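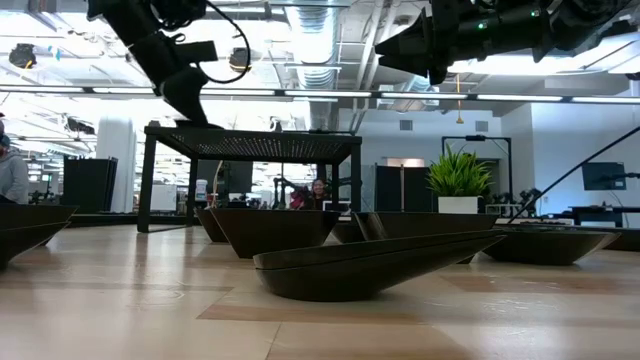
To: tableware-swap list
Date: December 22, 2025
Subject: Re: Dark bowls, how do you all store them?

Hello all,

What a lovely question to find in the digest this morning! I have been buying dark bowls for far longer than is sensible (34 at the last tally, and that's after giving a boxful to my sister in September), so I'm going to run on a bit.

> I've gone over to black and very dark brown bowls for everything and
> I love them, but the cupboard is a mess. Some are deep, some are wide
> and shallow, a few have those long pointed sides, and they won't go
> in one pile. Do you stack by size or by shape? And does anyone know
> how to stop the shine going off the rims? I've got a wooden table
> they live on half the time and I'd be happy to leave a few out if
> they looked decent.

Shape first, every time. I used to go strictly by size and had a tower that leaned like anything. The pointed ones are the awkward customers, but they nest beautifully with their own kind if you turn all the points the same way. Put a round one in the middle of the pile and the whole lot starts to rock. Mine go in twos, or 5 at the very most, and I keep the wide shallow ones apart because they have such narrow bases and I don't trust them with weight on top.

For the angular sort with the flat rim, I lift from underneath. Picking them up by the rim is how I chipped my favourite Druvier, which I still use for lemons.

As for the shine, warm water, a soft cloth and drying them straight away. I tried a Castum polish years ago and it left a bloom that took weeks to shift. Hard water marks show up dreadfully on anything dark — a drop of vinegar in the rinse sorts that out, at least where I live.

Do leave some out on the table! Dark bowls on pale wood is one of my favourite things to look at in a kitchen, especially late in the afternoon when the light gets on the rims. I'd put a little rack at the back for the small bits and let the bowls sit in front in a loose group, with different heights next to each other. One tilted pair is nice too. Felt dots underneath if your table has a glossy finish, as mine has picked up plenty of scuffs.

If you want more of the pointed ones, there's a seller called Zwane who had a batch in the autumn, and I've seen the odd Drostberg piece turn up on the swap page. Measure your shelf first. The deepest I own needs 300 mm of clear height once there's another nested in it, and I had to move a shelf up to get them in.

Would love to hear how you get on, and what else is in the collection. Has anyone found a decent way of storing the very wide ones on their edges? I've tried a plate rack and they roll.

All the best from a very full cupboard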